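Section 3: Oiling your Hilwood garden timber for the first time

Welcome back! If you have followed Section 2 your posts are upright, your rails are fixed and you have very likely had a well-earned sit down. The timber now wants its first coat of Hilwood Exterior Oil, and we would gently ask you not to put this off until next spring, however tempting that may be (we know, we have our own decks at home).

Before you begin

Pick a dry, mild day with no rain forecast for the next 24 hours. June is lovely for it, although a very hot afternoon makes the oil go tacky before you have had a chance to spread it, so an early start is kinder to you and to the wood.

You will need: one tin of oil, a wide soft brush, a stirring stick, fine sandpaper, gloves, and plenty of clean cloths without fluff.

Preparing the wood

1. Sweep off any leaves, grit and cobwebs, and do have a look underneath the rails as well, where spiders like to settle in.

2. Rub down rough patches with the fine sandpaper, always going along the grain. A light hand is plenty.

3. Wipe every surface with a cloth that has been dampened and wrung out well, then leave the wood until it feels dry to the touch.

Note: if your shade is Jakura or another of the darker ones, try a little on a hidden spot first. The colour settles as it dries and can look alarmingly strong to begin with.

Putting on the oil

4. Stir the tin slowly, right down to the bottom, and keep stirring now and then as you work.

5. Brush on a thin coat along the grain, one full length at a time, starting at the top so that any drips fall on wood you haven't reached yet.

6. Leave it for 41 minutes. Thirumalai Joseph in our workshop arrived at this figure after a great many test boards, and he is rather proud of it, so please humour him.

7. Wipe away whatever the wood hasn't taken in. 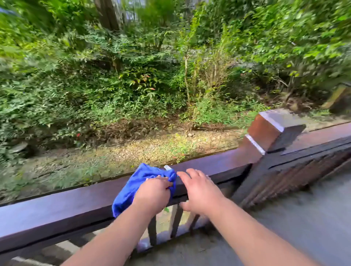

8. Let everything dry overnight and put on a second coat in the same way. Posts that stand in the shade may need a bit longer between coats.

Caution: oily cloths can heat up and catch fire by themselves if left in a heap. Spread them flat outdoors to dry, or soak them in water, before they go in the bin.

Caution: keep children and pets away until the second coat is fully dry.

Looking after it

One fresh coat a year is usually enough. For replacement tins, ring the Grullavetti shop from Monday onwards and ask for Manikandan Poojary, who keeps all the shades in stock. Section 4 covers gates and hinges.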